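Ticket 1467: Sim success rate does not match between two workstations, same seeds
Project: Groltudley (sim evaluation of manipulation policies)
Component: scene loader / contact settings
Status: open, waiting for reply from Closik support
Opened: 27 November 2020

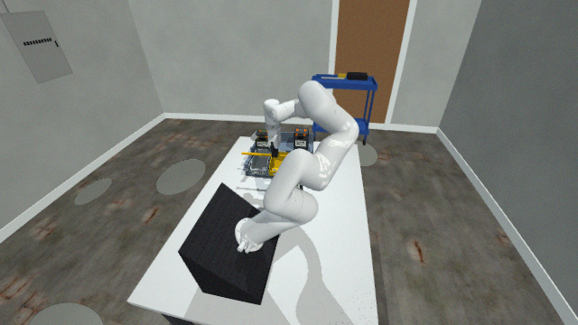 We use the simulated lab to rank policies before we spend time on the real arm. The method only makes sense if the same policy with the same seeds gives the same result on every machine. At the moment it does not. On the workstation called Pillska the rod task finishes in 16 of 16 episodes. On Vanhove the same checkpoint fails in 2 of them, and always the same 2 seeds.

Expected: identical outcome per seed on both machines.
Observed: in the failing seeds the rod turns in the gripper shortly after it is lifted, and then it touches the rim of the gray tray and falls.

What I checked already

Checkpoint file. I compared the checksum on both machines and it is equal.

Random seeds. The start position of the rod is written to the log at reset. The values are equal to the last digit, so the episodes start the same.

Rendering. My first suspicion was the camera images, because the driver versions are different and the shadow of the arm on the table has a slightly softer edge on Vanhove. I recorded the images on Pillska and played them to the policy on Vanhove. The actions came out the same. I also ran with shadows disabled on both sides, and the same seeds still fail. I consider rendering excluded, but please correct me if this test is not sufficient.

Action replay. I took the recorded actions from Pillska and sent them on Vanhove without any policy in the loop. The rod turns again. So the difference is in the physics and the policy has no part in it.

Update 1

I printed all contact parameters after the scene is loaded. The friction of the gripper fingers is equal. The friction of the rod is not. On Vanhove the rod gets the default value of the scene and our value from the task file is ignored. The task file itself is the same on both machines.

Update 2

It seems the loader reads the cached scene first and applies the task file only if the cache is older. The cache on Vanhove was built in July, before we added the rod friction, but the folder was copied later and has a new time stamp. I deleted the cache, started again, and the failing seeds now pass on Vanhove.

Still open

a) I would like that the loader compares a hash of the task file and not the time stamp. Is this possible with a setting in the current release, or do we need to patch it ourselves?

b) The ranking table which we made on Vanhove must be repeated. Until this is done, please do not use these numbers for the comparison with the real arm.

c) Should the trays also be checked? Their friction comes from the same file. I did not see a difference in the printout, but I looked only at the rod task.

Logs and both parameter printouts are attached to the ticket. I keep the old cache folder in case somebody wants to reproduce the problem.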